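I got to Ravindran Rodrigues's flat in Zundton at half past eight on a Tuesday morning, which he told me was late. He'd been up since four. The shopping was already through the door and he was on his second pot of tea, and before I had my coat off he'd handed me a plum and asked what I thought of it. (Very good. I'd have eaten three.)

Ravindran cooks lunches to order under the name Puso, mostly for people who work along the canal and are sick of sandwiches. He started with a couple of friends at the Jurkero print works and now does 40 lunches on a busy day, all out of a kitchen I could cross in 2 steps. I'd come to ask him about recipes. We ended up talking almost entirely about where he puts things.

"Everyone wants to know about the spices," he said. "Come and look at my worktop! It's the size of a tea tray. If I put a chopping board on it, where does the fruit go? Where does the green stuff go?"

For the first few months the answer was the floor, in boxes, and he hated it. His back hated it too. Then one morning, fed up, he threw a plastic sheet over the bed and tipped the lot out on top, and he's sorted his shopping that way ever since.

"My mother would faint," he said, very cheerfully. "Food on the bed! But it's the biggest flat thing I own. I can walk round three sides of it. I can see what I've bought, and what I've forgotten, and that's half the job."

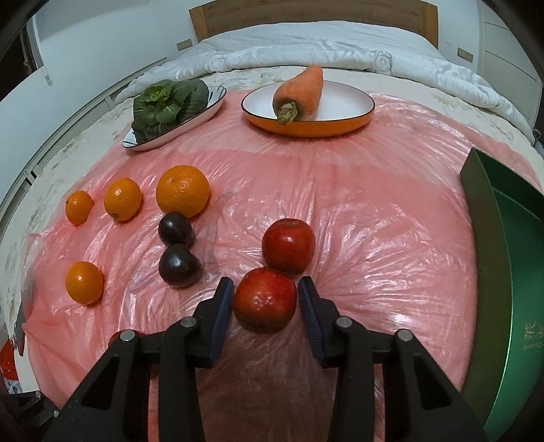

He's fussy about the order, too. Fruit comes out first and gets grouped by kind, so apples stay with apples and the oranges get a patch of their own. Anything leafy goes on a plate. "Leaves are messy guests," he told me. "You give bok choy a plate or you're picking bits out of the blankets at midnight."

I asked whether he'd tried a folding table. He had! It came from Palaniappan, the hardware shop on the corner, and it lasted one week before he got tired of climbing over it to reach the wardrobe. It lives at his sister's now and she does jigsaws on it.

What about the sheet itself, I wondered, does it not slide about?

"It creases more than it slides. Look, you'll never get it smooth, I gave up on that. Round things find a dip and sit in it, so the creases are on my side. When I've finished I wipe it, fold it, and it goes behind the door."

He picks through the fruit by hand, turning each piece over and pressing near the stem with his thumb. Soft ones get used that day, in a chutney or a salad, and the firm ones can wait. He reckons he's thrown away very little since he began doing it, though he admits he once lost a lime down the side of the mattress and only found it in November, by smell.

I did get him on to recipes in the end, for all of five minutes. He does a cold orange salad with black pepper that he's clearly proud of, and he wouldn't tell me what else is in it.

"Would you move," I asked him, "if you could have a proper kitchen?"

He thought about that while he rinsed the cups. "I'd take a longer worktop," he said. "Then I'd probably fill it with rubbish and go back to the bed."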